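Limewash (interior finish)

Limewash is a thin mineral coating made of slaked lime and water, used on interior and exterior walls. In home decoration the name also covers ready-mixed products in which a small amount of binder is added to help the coating hold to painted drywall. The finish is matte and slightly cloudy, with soft changes of tone across the wall.

Composition

Traditional limewash starts as quicklime, which is slaked in water and left to mature into lime putty. The putty is thinned to the consistency of milk before use. Pigments must be able to stand up to strong alkali, so the color range is dominated by earth tones: ochre, umber, sienna and iron oxide red. Many organic dyes fade or shift in lime and are not used.

The coating hardens by carbonation. Calcium hydroxide in the wash takes up carbon dioxide from the air and turns back into calcium carbonate. The process needs some moisture, and a coat that dries too fast stays weak and dusty. 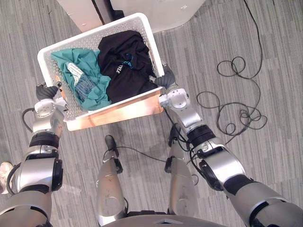
Can limewash be applied directly over ordinary latex paint?
Pure limewash will not bond to latex paint, which seals the wall and leaves the lime nothing to soak into. A mineral primer has to go on first, or the paint has to be removed down to plaster.

Application

The wall is cleaned and, if it is bare plaster or masonry, dampened with a mist of water. The wash is put on with a wide block brush in short crossing strokes. Each coat is nearly clear when wet and turns opaque as it cures, which makes coverage hard to judge during the work. Bare plaster commonly needs three or more coats, with a day between them.

Brush marks are part of the finish. A roller gives a flatter, more even surface and tends to leave lap lines where wet and dry areas meet. Work on one wall is normally carried through to a corner without a break – a stop in mid-wall leaves a visible edge.

Lime is caustic. Gloves and eye protection are worn, and glass, metal fittings and natural stone are covered.

Use in interiors

Limewash was a common finish for farmhouses, cellars and dairies well before manufactured paints were widely sold. Its return to living rooms and bedrooms followed a wider interest in plaster, clay and other uneven surfaces. Decorators often pair it with plain wood trim and low-contrast textiles, and keep the ceiling in the same tone or one step lighter.

The Haverford house, a remodel by the design firm Pilico, is one case in which the finish was used throughout. The walls were coated in a single pale ochre mixed at the site, 850 square feet in the ground-floor rooms alone. The hallway was redone after 14 months, when scuffs near the stairs had worn through to the primer.

Opinions differ on its use in busy rooms.

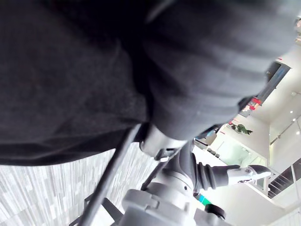 Juniper Kowalczyk has argued that hallways and children's rooms are poor places for the finish, as a mark that would wipe off eggshell paint has to be brushed over with fresh wash. Clyde Castellanos, writing on the same project, held that the ease of recoating makes up for this, and that a patched wall blends in within a few weeks.

Kitchens and bathrooms

Limewash lets water vapor pass through and is alkaline enough when new to slow the growth of mold. It is not waterproof. Behind sinks and stoves it spots from grease and splashes, and tile or stone is used there instead. Some makers supply a clear sealer for such areas. Sealing darkens the color, reduces the cloudy effect and prevents later coats from bonding unless the sealer is removed.
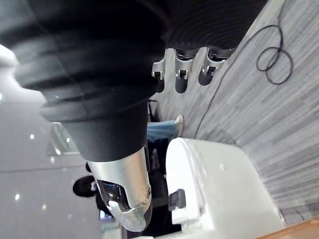
Care and repair

Dust is taken off with a dry, soft brush. Wet wiping can leave streaks and lift pigment. Small marks are covered with wash kept from the original batch, thinned further and feathered outward. Where no original wash is left, the full wall is recoated, as a fresh mix seldom matches an aged one.

See also

Clay plaster
Distemper
Milk paint
Tadelakt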